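Wallpaper, wobbles and the box room

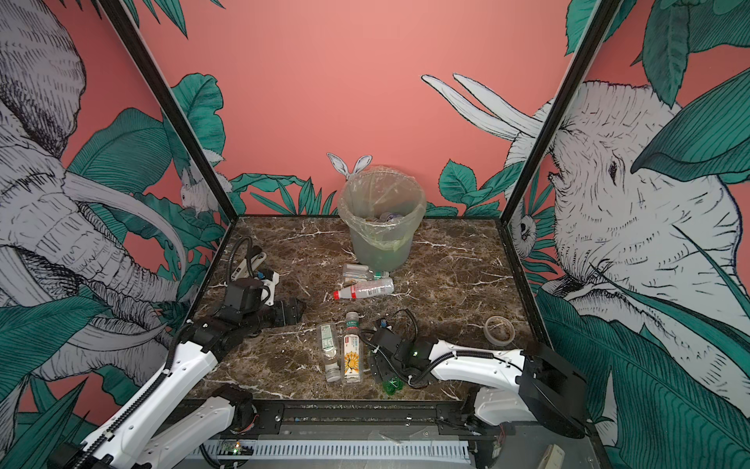

Pink walls, teal leaves and a sketched elephant with proper tusks.

So September has arrived and I've finally started on the box room! I say started, I mean I've carried everything out of it and on to the landing, and now we all have to turn sideways to get to the bathroom.

I'd been dithering over paint since spring, then my friend Omid Tehrani came round for tea and said why not go mad and do animals? I do love a jungle print (the big leafy sort, with little creatures hiding in it) but have you seen what it costs? There's a lovely shop in Pratthorpe called Sharifi that will order nearly anything in, and I came home with 10 samples and a headache.

Current favourite is a dusty pink one with herons. My sister thinks it looks like a tea room in Stikcombe. She might be right, but I like that tea room.

Next job is getting the old woodchip off. I've borrowed a steamer and did a patch by the window last night, and it came away in bits the size of a stamp. Any tips, please leave them in the comments, I'm begging you!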